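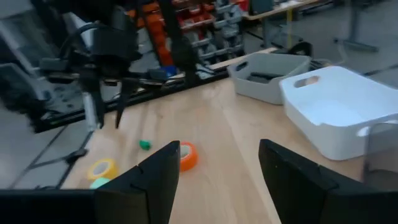

**Where do your seeds come from?**

Mostly from our own 3 acres behind the shop, the rest from growers we've bought from for years. Each packet has the grower's name on the back.

## About Follura

Small seed company. Vegetables, herbs, a few cut flowers. Started by Amarachi Omoregie with one bean her grandmother grew and a borrowed tiller. We now list 73 varieties. Could be more but we'd rather have seed that comes up.

Everything is open-pollinated, so you can save your own and never order that one again. Fine by us. Plenty of people do and then come back for squash, squash crosses like crazy.

## What we grow

- Beans, pole and bush. The Omoregie bean is the brown speckled one, sells out first
- Tomatoes, mostly short season types
- Lettuce and other greens that can take a frost
- Peppers, sweet and hot (hot ones are marked, please read the packet)
- Dill, cilantro, basil, and a parsley from Krūmiņa that stays green well into November

Krūmiņa is a family farm and they've grown our parsley and beets from the second year on. Fareo does the onions. We tried onions ourselves twice. Never again — wrong soil, too much clay, and the wind took the row covers.

## How we test

Every lot gets a germination test before it goes in a packet and again in late winter. Damp paper, warm shelf, 7 days for most things, longer for parsley and peppers. If a lot tests low we either pack it heavier and say so on the label or it goes to the chickens. Test results are on each variety page. If one is missing its because we're behind, email and we'll look it up. 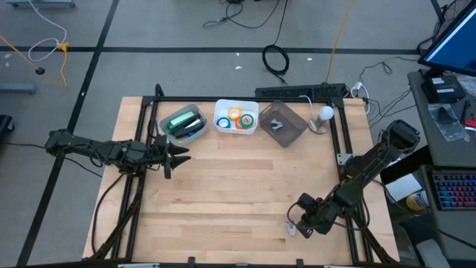 *Wood tabletop and gray bin, Follura.*

## Orders

We send out 3,000 packets in a normal spring. Orders in by 10 am usually leave the same day, except in the January rush when all bets are off. Garlic ships in fall only. No live plants, sorry, we get asked alot.

Wholesale: yes, small racks for garden centers and farm stands. Ask for the list.

## Kinda

Kinda is our seconds line. Mixed lettuce, mixed beans, the ends of lots that are too small to list. You get kinda what it says on the packet. Cheap, good for kids and school gardens, not for anybody who needs to know exactly what's in row four.

## Visit

Shop's open mornings, 9 to noon, March through October. Park on the grass side and leave the gate how you found it. Field walks in July and August, dates go up on the news page when we have them.

Seed swap is in November, bring envelopes and a pen.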